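How to Find Out Whether a Robot Can Do Your Washing Up (Yet)

By Naheed Dogar
Nov 30, 2018
14 comments | 40 shares

Every few months somebody sends me a video of a robot making breakfast and asks if they can stop doing it themselves. My advice is to keep the tea towel handy and run the following test first.

1. Pick one chore and write it down properly. "Tidy the kitchen" is a wish. "Put the pastry on the plate" is a chore.

2. Find out how often it works. Ask for 100 tries in a row, failures included. In May I asked Culell for theirs and received a very nice brochure.

3. Check the playback speed. If the kettle boils in two seconds, you are not watching a fast robot.

4. Move something. Shift the plate a hand's width and start again. Elif Naz Akgül, who tests arms at Robichaud, does this before she takes her coat off.

5. Time yourself doing the same job, grumbling included.

Step four is where most of them come unstuck, and it's cheapest to try it in simulation, where no crockery gets hurt. Set up a worktop and give the hand something awkward to reach for.

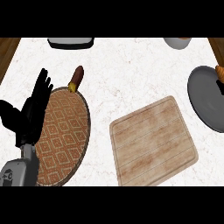
Clearing a table sounds like one job and is really a dozen small ones, each with its own grip. A croissant wants a light touch or you get crumbs. A small brown thing standing at the rim of a woven mat, like the one just beyond those black fingertips, wants a careful approach from the correct side. Start with the cutting board if you need cheering up, as it has nothing on it to drop.

Score one point per item moved and take one off for each item launched. Stop when you get bored, and note the time, because the robot won't.

14 comments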